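Introduction to Group Theory, Unit 5: Permutations and Order
Notes by Sakda Inthanon, for the evening course at Plellham

Last time we defined a permutation as a rearrangement of a set. Today we ask how many times we must repeat it until everything is back in its place. This number is called the order.

Take one quarter turn of a face. After four of them we have the start position, so the order is 4. A longer sequence of turns can have a much larger order, and it is difficult to guess it.

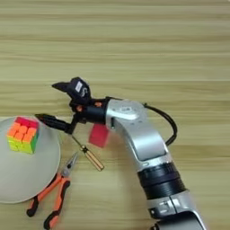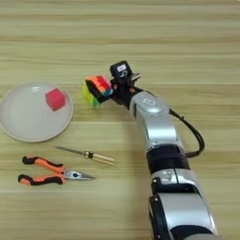
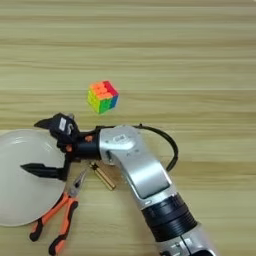
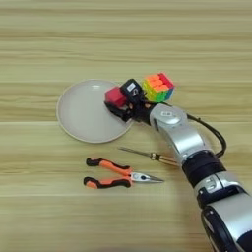 To find the order, write the permutation as disjoint cycles and take the least common multiple of their lengths. Cycles of length 2, 3 and 67 give order 402. Please check the factors – many students multiply the lengths without looking for common ones.

Homework (Babaei, chapter 5):
1. Find the order of a permutation with cycles of length 30 and 49. The answer should be 1470.
2. Find two cycle lengths with least common multiple 200.

Give your solutions to Sepehr Daneshvar before the April break.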